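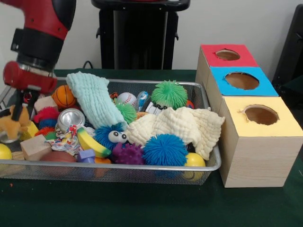
Where does the coolant go when an old engine keeps losing it and there is never a puddle underneath? Mostly it leaves as steam, from a weep so small that the hot metal dries it off before it can drip.

November, 7:40 pm
Posted by Madix

I've had this with the wagon since spring. It would take a top-up every 462 miles or so, then every couple of hundred, and the driveway stayed clean the whole time.

First thing everyone says is head gasket. Fair enough, so I did the checks. Oil was the right color, no mayo under the filler cap, no white smoke once warm, no bubbles in the header tank at idle. Chemical test on the tank stayed blue. I did it twice with fresh fluid.

Then the heater core. Carpet dry on both sides, no sweet smell with the fan on, no film on the inside of the windshield. I pulled the trim anyway and wasted an evening on it.

Radiator cap next. It's the cheapest part in the system and I should have started there. The old one was letting go well under its rating, so I bought a new one from Laltska. That slowed the loss a bit. It didn't stop it.

I borrowed a pressure tester from the Presonport club. Pumped it up cold and it held for ten minutes, so I put it away and told everyone the system was tight. That was a mistake. Ten minutes is nothing for a small leak.

Second go I left it on for 40 minutes with the engine still warm. The needle had moved when I came back. Only by a hair, but it had moved.

So now I knew there was a leak and still couldn't see it. I went over every hose with a flashlight and a mirror. The bottom hose was a bit soft near the clamp, so I changed it. Also changed both heater hoses while the coolant was out, as they were older than my driver's license.

If you're draining one of these, the block plug is behind the starter and it will be seized. Soak it the night before. I used a six-point socket and a long bar and it came out with a bang. Have a big tray ready, the first quart goes sideways.

Refilled it, bled it with the nose up on ramps, drove it for a week. Still losing coolant. Same rate as before, as far as I could tell.

Dye was the next thing. You add a bottle, drive it normally for a few days, then go looking with a UV lamp in the dark. I'd avoided it because the last bottle I used on another car stained my hands for days.

First night, nothing. Second night I took the air filter housing off so I could get my head in further, and there was a thin green line down the back of the water pump. It started at the gasket and ran about as far as the timing cover, then stopped.

In daylight the same spot looked like bare dusty metal. There was a bit of chalky crust on one bolt head and that was all. I must have looked straight at it five or six times.

What I think was happening: it only wept hot and under pressure. The pump sits right over the exhaust on this engine, so whatever came out was gone before it reached the bottom of the block.

The pump itself was fine. Bearing quiet, no play, weep hole dry. One of the bolts had been put back without sealant by whoever did it last (possibly me). Those three lower bolts go through into the water jacket, so the threads need sealing. The upper ones don't.

Fitted a new pump anyway, since I had everything apart. It's a Hosseinzadeh one with the metal impeller. The gasket in the box was paper and thinner than I like, so I cut one from sheet and used a light smear of sealant on both faces.

Clean the old gasket off with a plastic scraper and patience. I've seen people go at it with a wire wheel on a drill and then wonder why the new one leaks. The face on mine had one shallow gouge already. I filled that with sealant and left it overnight before adding coolant.

Torque the bolts in two passes, and check the length of each one before it goes in. There are 3 different lengths and the long one in the wrong hole will bottom out and feel tight when it isn't. I laid mine out on a piece of cardboard with the holes drawn on.

Has done 551 miles since. Level in the tank is on the same mark – I put a strip of tape on the side so I wasn't guessing. Checked cold each morning before starting it.

Temperature gauge sits a needle's width lower on the highway too. That could be the new pump or it could just be colder weather. I'll know next summer.

The tester has gone back to Presonport. The dye is still in there and will stay until the next change. Rear wheel bearing next – it's been humming since August.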